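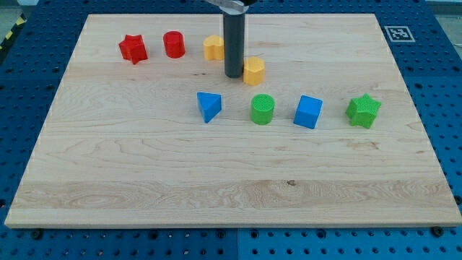 When does the Puvulberg toy library move into its new rooms?

The library opens at the former Lencho shoe factory in April, and the old counter on the ground floor of the town hall closes the evening before.

Members can keep borrowing until then, but returns made in the last week should go to the Lencho building, where a drop box has been set up by the side entrance. Anything on loan during the move gets an automatic extension of two weeks. Late fees are suspended for the same period.

The collection now stands at 3000 items, from puzzles and building sets to ride-on cars and outdoor games. Until now a third of it has been kept in storage in Sova and brought over once a month on request. The new rooms have enough shelving for all of it, and the monthly van run from Sova will end.

Opening hours go up as well. The library will be open 52 weeks a year, with no summer break, and will stay open until 7 p.m. two evenings a week. Parents had asked for later hours in a survey last fall. Morning sessions for children under three start at 9:30 and are held in the smaller room at the back. They are free, but places are limited and parents need to sign up at the desk.

The yearly membership stays at its present price for families in Puvulberg and Sova. Families from other towns can join for the first time, at a higher rate that the town council will set next month. A waiting list for out-of-town members already has 104 names on it.

Pamuser, the company that renovated the factory, still has work to do on the parking lot. Only the row nearest the road can be used at first, and drivers are asked to leave it free for people picking up large items. The number 60 bus stops across the street.

Birthday party boxes can't be reserved during moving week. Bookings already made for that week will be honored at the old counter, which will hand out the boxes between 4 and 6 p.m. Missing parts can be reported by phone or at the desk, as before.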